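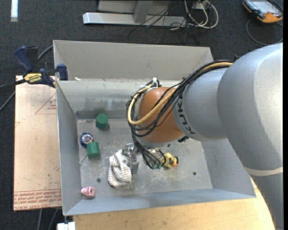 The Second Version Is Not a Correction

Genji Wada
9/17/24

When a fight breaks out between two performers, the first account in print is nearly always the account of whichever side has a faster publicist. The second account appears a few hours later. Most entertainment sites treat the second as an update to the first, and they handle it by adding a paragraph at the bottom of the existing story, under a line that says the story has been updated. I think this is a bad method. It misstates what the second account is, and it puts that account where few readers will reach it.

The case I have in mind is small. In April the singer who records as Kalel left a listening party before it was over, and the producer Tudose, who was hosting, did not play the last 2 songs on the schedule. Those are the facts on which all parties agree. Everything else came from people described as close to one or the other.

The music site Flostari posted first. Its item said that Kalel had walked out after Tudose credited a melody to someone else in front of guests. The source was "a person in Kalel's camp." The item ran five paragraphs. The verbs were all in the plain past tense: Tudose said, Kalel stood up, Kalel left. Only the opening sentence carried an attribution. By the third paragraph a reader had no way to tell which statements came from the source, which came from the site, and which came from a short video that showed the back of a crowd and a door.

Later the same night a second item went up at Clelturer, a newsletter that covers the business side of recording. Its source was "a member of Tudose's team." In this version Kalel had told the staff on arrival that she would need to leave early, the melody had not come up at all, and the songs were dropped on account of a fault in the playback system. Flostari then added one sentence to the end of its own item: "A source close to Tudose disputes this account."

That sentence is accurate. It is also close to useless. It does not say which parts are disputed. A reader who gets that far, and I doubt that many do, will assume that the dispute concerns the insult, when in fact it covers the arrival, the departure, the cause of the departure and the reason the music stopped. Two full and incompatible accounts existed. One received five paragraphs and a headline. The other received seven words.

The usual defense is about time. The first account was what the site had when it published, and it could not print what it did not have. I accept that. My objection concerns what happens once the second account exists. At that point the site holds two sets of claims, each from one unnamed person with an interest in the result. Neither has been tested. The only difference between them is the hour at which they came in. A layout that puts one on top and the other at the bottom ranks them by that hour, and readers take the ranking as a judgment about which is true.

A related defense is that the reader can sort it out. I have heard this from editors for as long as I have written about music, which began in 1989 with a photocopied concert listing. It was a weak argument then and it is weaker today, when most people meet a story as a headline with no text under it. Flostari's headline was "Kalel Storms Out of Tudose Party Over Song Credit." It was still the headline the following morning. It is the headline now. The word "storms" is not in any quotation in the piece, including the quotations from Kalel's own side, who presumably had no wish to make her look bad-tempered.

Consider what the phrase "sources close to" is supposed to do. In principle it tells the reader two things: that the information came from a person with some access, and that the person leans a certain way. The second part is the valuable one. It works only if it stays attached to the claim. Once a writer drops it after the opening sentence and continues in a flat voice, the lean is gone and the claim remains. By the time a story has been picked up by three or four other sites, the source has become the first site ("according to Flostari"), and the person in Kalel's camp has vanished. I read a good many of the follow-up items on the April story. Most of them cited Flostari and mentioned no source at all.

I do not think the answer is to stop using unnamed people. In this field almost nobody who was in the room will speak on the record, for the ordinary reason that they want to keep working. A rule against such sources would leave the public statements, and those are written by the same publicists and say less. The answer is duller and mostly clerical.

First, every claim that rests on one unnamed person should carry its attribution in the same sentence. This makes for clumsy prose. A paragraph with "the person said" in it four times reads badly, and copy editors are trained to remove the repetition. They should leave it in. If the result is unbearable to read, the item is probably too long for what is known.

Second, when an opposing account arrives, the item should be rewritten from the top, with the agreed facts first and the two accounts after them at comparable length. In the Kalel case the agreed facts take one sentence. An editor who sees that they take one sentence may also see that the headline has to change.

Third, the headline should not contain a motive unless the person whose motive it is has stated it. "Kalel Leaves Tudose Event Early" is a dull headline. I would expect it to draw fewer readers than the one that ran, and I will not pretend that this cost is nothing for a site that lives on advertising. But a motive is the one thing that a person standing across a room cannot see, and it is the thing these items claim most freely.

Fourth, corrections and disputes should be logged separately. A correction means the site was wrong. A dispute means someone says it was wrong. Flostari places both under the same gray line at the foot of the page, and so do most of its rivals. A reader who has learned to skip the line because it usually fixes the spelling of a bass player's name will skip it when it contains a flat denial.

I have been told that this is a lot of procedure for gossip. The people who say so tend to be the ones who publish it. Gossip or not, the April item had effects that can be traced. Kalel's name was removed from the credits of a track that Tudose released later, and neither side has said why. Guests who had spoken freely at earlier parties of this kind now ask to have phones collected at the door. A tour that had been announced with both names on the poster went ahead with one. I do not claim that the item caused any of this. The quarrel may have been real, and the Flostari source may have told the plain truth from start to finish. The Clelturer source may have been covering for an employer. I have no information on the point, and after reading everything that was published I am no better placed than I was before.

Clelturer did not do much better, I should add. It had the advantage of going second and could have set the two accounts next to each other. It instead presented its own source's version as "what really happened," a phrase that ought to be barred from any item with a single unnamed source. It did print a time of arrival and a time of departure, 90 minutes apart, and it asked the venue to confirm them. The venue declined. The item said so. That is the only sentence in the coverage from either site in which a reader is told that a claim was checked and what came of the check.

More sentences of that type would help. They are cheap to write, they take one phone call each, and they tell the reader how much weight the rest can bear. Flostari's item has been updated twice more since then, once to add a link to Kalel's new single and once to fix the spelling of the street. The seven words are still at the bottom.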